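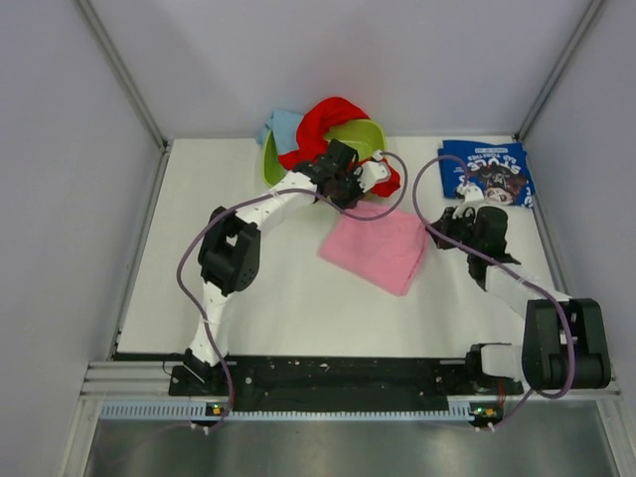 Home | Guides | Support | Contact

Citach Folding Cell - Set-Up Guide
Section 4: Open Days and Demonstrations
3 min read

Read this section before the doors open. Reading it during the demonstration has been tried.

4.1 Before visitors arrive

1. Put the basket at the back of the table and fill it with dry cloths. Plain colors show up best from the second row.
2. Leave a clear patch in the middle of the table for folding.
3. Move both arms by hand through their full reach. Each cable should follow its arm without pulling tight.
4. Run one complete fold with no audience. Run it again if Precious Espiritu is giving the talk, as she likes to promise things.

Note: Finished pieces go in a back corner. Visitors will ask to take one home. The answer is in the Brerard loan agreement, and it is no.

4.2 During the demonstration

5. Start the Darkoten program at 50 percent speed. At 100 the arms finish before the speaker has found the microphone.
6. Let the arms complete the fold. Do not reach in to straighten a corner, however much it bothers you.
7. If a cloth is dropped, press Pause, wait for both arms to stop, and return it to the basket. Saying "it does that sometimes" is optional.

CAUTION: Keep hands, scarves and lanyards outside the cell while the arms have power. This includes guests of honor.

4.3 Afterward

8. Park the arms, then switch off at the Salehi panel - in that order.
9. Write any error codes in the log. Code 13 means a missed grip. Code 47 should be reported to Lilibeth Umali, who has a folder for it.

Share (13) | Comments (0)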